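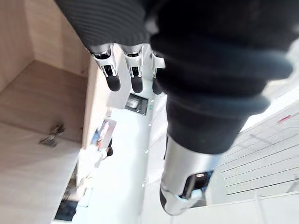

Three fingers, silver at the joints and black at the tips.

Cabinet doors, drawers and feet: setting up low storage so that it closes properly

Most complaints about low cabinets concern the door. It drops at the handle side, rubs on its neighbour or stops short of the frame. The door is seldom at fault. In the usual order of likelihood the causes are an uneven floor, loose screws in the hinge plate, a hinge out of adjustment, and a carcass that was put together out of square. Check them in that order. Adjusting a hinge on a cabinet that rocks only moves the fault somewhere else, and it will need doing again when the cabinet is levelled.

Tools

A cross-head screwdriver that fits the screws (most furniture hinges take a size two), a spirit level at least as long as the cabinet is deep, a steel rule, a pencil, a thin offcut of card, wood glue, and a few hardwood matchsticks or cocktail sticks. A cordless driver is useful for taking things apart. Put it away before reassembly. Chipboard threads strip quickly and the clutch on a cheap driver is too coarse to prevent it.

1. Level the carcass

Empty the cabinet. A full load of paper can twist a long unit enough to hide the fault or to create a second one. Set the level along the front edge, then along the back edge, then from front to back at each end. Write down which way the bubble goes each time. If the front and back readings differ, the carcass is in twist, and the foot to raise is the one at the low corner.

On a hard floor, screw the adjustable foot out until the bubble centres. If there are no adjustable feet, use plastic packers and trim them flush with a knife. Folded cardboard compresses within a few weeks and should be left alone, even for a temporary job.

On carpet the procedure takes longer. The pile settles under load, more at the front where the door weight hangs. Level the unit, load it, leave it over a weekend and check again on Monday. With a thick pile or a soft underlay, stand the unit on two battens running front to back, the full depth of the base. This spreads the weight and gives the feet something firm to push against. Carpet planks laid straight onto a hard subfloor settle very little. The Toprak planks in the back room here took the weight of a full Kurno sideboard and the second reading matched the first.

Check the diagonals last. Measure across the front opening from corner to corner, both ways. A difference of up to 2 mm can be taken out at the hinges. Anything more means the back panel has come out of its groove or was pinned while the unit was leaning. Ease the pins, push the carcass square and fix the panel again.

2. Tighten the plates

Open the door and lift it gently by the handle side. If the hinge plate moves against the side of the cabinet, the screws have lost their grip. Try tightening by hand first, a quarter turn at a time. If a screw turns without biting, take it out.

To repair a stripped hole in chipboard:

Take the door off and lay it on a blanket.
Blow the dust out of the hole.
Dip two or three cocktail sticks in wood glue, push them in until they stop and snap them off level.
Leave overnight.
Refit the original screw by hand, turning it backwards until it drops into the old thread, then forwards.

A longer screw is sometimes recommended. Measure the side panel before trying it. A screw point through the outside of a cabinet is a worse fault than a loose hinge, and where two units share a wall it will also mark the neighbour.

If the hole has broken out completely, move the plate up or down by 44 mm and drill fresh pilot holes. Do the same at the door. Fill the old hinge cup hole with a turned plug or leave it; it can't be seen with the door shut. 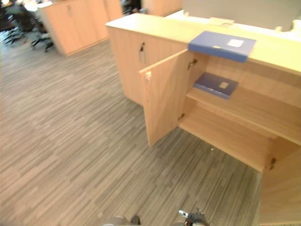
3. Adjust the hinges

A concealed hinge normally has three adjustments. The screw nearest the door moves it left and right. The screw at the back of the arm moves it in and out. The height is set by the plate, either with slotted screw holes or with a small cam.

Set the height first, with both hinges slackened by half a turn and a piece of card under the door as a spacer. Tighten. Set the in and out movement next, until the door meets the carcass evenly at top and bottom. Set the left and right movement last. To lift the handle side of a sagging door, push the top hinge towards the carcass side, or pull the bottom hinge away from it, depending on which leaves the more even gap. Work in half turns. Close the door after each one and look at the gap along its whole length.

Two doors that meet in the middle should be treated as a pair. Start with the one that is nearer to correct and leave it alone once it is right.

The opening angle is fixed by the hinge and can't be adjusted. The Stunel hinges fitted to many flat-pack units open to 104 degrees, enough for shelves but awkward for pull-out trays, which tend to catch on the inner face of the door. Either change to a wider hinge with the same cup size or set the tray runners inwards on a packing strip. A 5 mm strip is enough in most cases. Check that the tray still fits before gluing anything.

A door that has to stay open while files are being moved should not be wedged underneath. The wedge lifts the door and strains the plate screws. If it won't stay put, the unit is leaning forwards or backwards, and the remedy is in section one.

4. Edges and tops

Edging lifts where hands and folders rub it. On a laminate edge, warm the strip with an iron through a sheet of baking paper, press it down with a block of wood and hold until cool. Old glue will usually take a second time. If it doesn't, scrape it clean and use contact adhesive, thinly, on both faces. Let it go tacky before closing the joint.

On real wood or veneer, use 220 grit paper on a flat block, along the grain, with very little pressure. Veneer is thin — two or three strokes too many at a corner will go through it. Wipe with a barely damp cloth, let it dry, and finish with whatever was there before. If that isn't known, test a wax on the inside of the door.

Sunlight will change the colour of a pale top within a season or two. Anything left lying in one place leaves its outline. Move trays, lamps and folders from time to time, or accept the mark. It can be evened out on solid wood by sanding the whole top, but not on laminate.

5. Drawer pedestals

A drawer that runs heavily is normally dirty. Pull it out to the stop, lift the front and draw it clear (some runners have a small lever on each side to press). Wipe both halves of the runner with a dry cloth, then with a little white spirit. Leave ball-bearing runners with a trace of light machine oil. Plastic rollers should be left dry, or rubbed with candle wax on the track only.

A drawer that rolls open by itself shows that the pedestal tips forwards. Pack the front, or turn the front feet out by a full turn. Where a pedestal stands under a desk, check that its top clears the underside. Desks sag in the middle and the gap that was there in April may have gone by the end of a damp summer. If the two touch, the desk load passes into the pedestal and all the drawers bind at once.

Put heavy items in the bottom drawer. Many pedestals will allow only one drawer open at a time, and if that lock jams the cause is usually a sheet of paper down the back. Take out the lowest drawer and reach up behind the others. 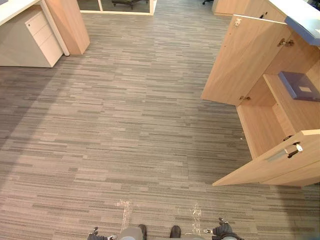
One reader writes that the advice on battens didn't suit a unit standing on loose-laid carpet planks. The battens crept forwards each time the door was pulled, and after a month the back edge had come off them. The answer in that case was a strip of rubber matting, bought as an offcut from Eteo, tacked to the underside of each batten with the rough face down. The same reader prefers to fix the unit to the wall with one bracket at the top rail and says the feet then need no further attention.

The wall bracket is sound practice for anything taller than it is deep. Fit it after levelling, with a slotted hole at the cabinet end so that later settling doesn't lever the screw out of the wall. On a plasterboard wall, find a stud. Where the skirting board holds the cabinet away from the wall, glue a spacer of the same thickness behind the top rail and screw through both.

6. Order of refitting

Shelves first, pushed fully back onto their pegs. Doors next, top hinge before bottom. Drawers last, starting with the lowest. Load the bottom of the unit before the top, and go over the door gaps once more when it is full. A half turn on one hinge is often needed at this stage — keep the screwdriver out until the doors have been checked.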